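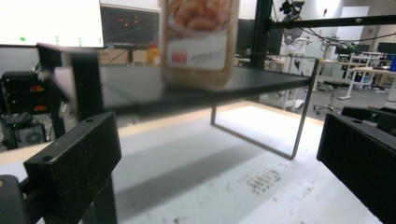
Snack jar and black riser, white table, marks bottom right still there.

March 27, 2022

Tea corner day. Everything off the table, riser wiped, things back on in some sort of order. Started after lunch, done before Rebecca wanted the table for her drawings, just.

Why now: Fulvio put his elbow on the riser last week and it rocked, and whatever was nearest the edge went over. No harm but I said I'd look at it. Also the crumbs.

Riser first. Took it outside and banged it. Dust in all the corners where the board meets the side panel, old toothbrush got most of it. Washing up liquid, warm water, dry cloth straight after so it doesn't streak. Black shows everything. Did the underside as well, sticky in one place, old tape I think, came off with the plastic scraper. Do NOT use the metal scraper Corrado, I saw the last job.

Rocking. Put it on the surface plate to check, 2 mm out at one foot. Not much but you feel it. Slackened the bolts, let it sit under its own weight, did them up again a bit at a time going corner to corner. Better. Then put it back on the white table and it rocked again, so half of it is the table. Turned it end for end and it sat flat. Leave it that way round please. If somebody turns it back I'm not doing this twice.

Bolts: 8 mm spanner fits, the allen key that's taped under the drawer doesn't fit anything on it. Have binned the allen key. (Esko if that was yours, sorry, ask me.)

Load. Wanted to know what we really ask of it so weighed the lot on the parcel scale before putting anything back. Jar, packets, sugar, tea tin, the Morelli biscuits: 1,658 g all in. Nothing. It'll carry that for ever. Trouble isn't the weight, its people leaning on the front and reaching over for the stuff at the back. So –

heavy things in the middle
nothing taller than a mug near the front edge
tea tin on the lower level where you can get at it without moving the jar

Jar. Lifted and put down a few times in different spots to see where it's handiest. Middle of the top board, label facing out. Gualtiero wants it at the end nearest his stool, well he would. Lid needs to go on properly, the stuff goes soft in two days otherwise and then it just sits there and gets blamed on whoever bought it. Wiped the outside of it. Didn't wash inside, wait till empty.

Table. White top was a bad choice for a room like this, said so at the time. Went over it with the following, in this order:

damp cloth – took off the loose dirt, nothing else
washing up liquid – some of the grey
Tonel cream cleaner, small amount, soft side of the sponge – better again, but it dulls the surface if you go at it, tried on a corner first
bicarb paste left ten minutes – no difference I could see

The brownish marks near the riser are stubborn. Could be tea, could be that wood stain from the Tritport samples, nobody owning up. If it's tea the bicarb should have shifted it so I lean towards stain. Meths next, on a cotton bud, and only with the window open. Not today, ran out of patience and cotton buds. Scuffs are scuffs, they're in the surface and they can stay.

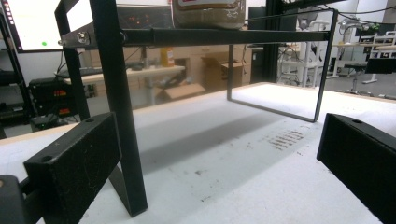 Packets next, as they're what makes the most mess. Paper ones go on top and stay on top, not on the table, the bottoms pick up whatever is lying about and then split. Fold the top over and put a clip on. There are clips now, in the mug with no handle. I don't want to find another one held shut with masking tape from the good roll.

Asked round who eats what before chucking things:
Rebecca – biscuits, anything in the jar
Esko – jar, and says the paper packets are too noisy when he's on the phone
Corrado – only wants coffee, don't care where
Gualtiero – see above re stool
Fulvio – out at Hondard all day, left a note on his bench

Thrown out: two open packets gone stale, a sugar bag set like a brick, a sachet of something with the writing worn off. Kept the raisins, date is fine.

Tried a strip of felt under the feet to stop it sliding. Slid more. Took it off. Rubber might do, there's an offcut of the 2 mm sheet from the pump job in the bottom drawer, could punch some discs out. Punch is blunt, needs doing anyway. Careful to do all the feet or we're back to rocking.

Thought about moving the whole corner away from the screen. Crumbs and monitor leads don't mix and people put wet spoons down without looking. But then it's further from the sink and the kettle lead won't reach, and I'm not having an extension across the floor. Stays put for now. Moved the leads back behind the table edge and tied them, that'll do.

Light is bad under the riser, big shadow, which is how the crumbs got so deep in the first place, you can't see them. Quick wipe under there at the end of the day. Cloth is on the hook. Blue one is for the table, the yellow one is for the lathe and has oil in, they got mixed up some time in the winter and that may explain a lot of the grey.

Rebecca says why not get a proper shelf on the wall. Fair. Asked for a price on a length of plain board, 400 mm deep is more than we need but it's what the yard has in. Wall behind is plasterboard so would want finding the studs. Park it till April.

Time spent: longer than it should have been. Mostly the scrubbing.

To do
meths on the brown marks, test a spot first
rubber discs for the feet, sharpen punch
wash jar when empty, dry it PROPERLY before refilling
more clips
look at the table leg on the window side, I think that's the one that's short, pack it or wind the foot out if it isn't seized
ask Gualtiero to stop moving the jar

Later – Esko had a look at the leg, foot is seized. Penetrating oil on it, put a bit of card under so it doesn't go on the floor. Leave overnight and try with the big grips in the morning. If it shears we'll cut a block.

Also found the missing teaspoons, behind the table, don't ask. In the sink now. Someone else's turn.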